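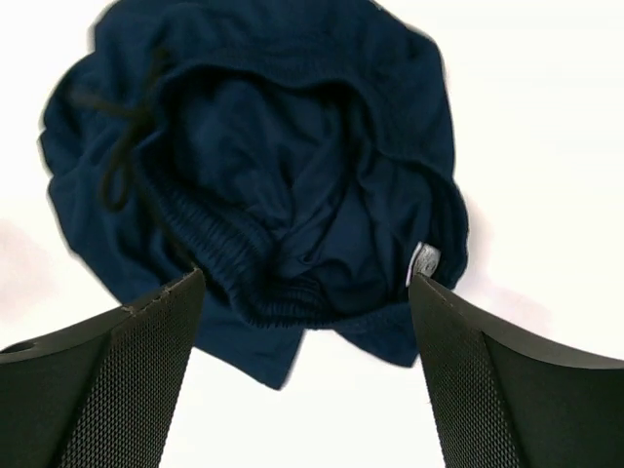 The kit drawer

Every household has a drawer of sports clothes belonging to people who no longer exist. Mine holds the wardrobe of a runner, a squash player and, for one feverish spring, a rower. All three were me, and between them they lasted a little under two years.

I opened it again in November, having moved to Lilcombe, a town with 18 pubs and a hill. The hill is the problem. You can't buy milk in Lilcombe without going up it or coming down it, and by my second week I was stopping halfway to admire a hedge. The hedge is not much to look at. I joined a running club.

The beginners' group meets at 7pm outside the library, where the wind comes in. I had imagined a huddle of the sheepish and the unfit. What I found was a row of people stretching. Stretching in public is a skill like whistling, and those who have it do it at you. I held my foot behind me for a bit and fell gently into a bicycle rack.

Then there are the clothes. I had supposed that running was the cheap one, the sport you could do in whatever you'd been gardening in. The talk that first evening was all of the Longo, a shoe with a sole as thick as a Victoria sponge, and whether it was cheating. Somebody had a Vistora watch that told him how well he'd slept, and he looked as though the news had been bad. I had an old T-shirt from a bank I'm no longer with.

We ran for 11 minutes. I know this because the man with the watch announced it, in the tone of a pilot apologising for a delay. I'd have guessed an hour. My shorts, bought for an earlier and narrower attempt at all this, had lost the argument with their own elastic by the war memorial, and I did the last stretch with one hand on the waistband, like a man hurrying out of a swimming pool in a fire drill.

I went back, though. I've now been going long enough to have opinions about socks. I can get as far as the top of Kaltodano Lane, which is 510 steps from my front door according to my phone, and talk when I arrive, provided the other person doesn't need much detail. The hedge goes by at a fair lick. There's a robin in it that I had never noticed in all that time I spent leaning there.

The rowing things can probably go to the charity shop. I'm keeping the squash racket for the moment, in case of wasps.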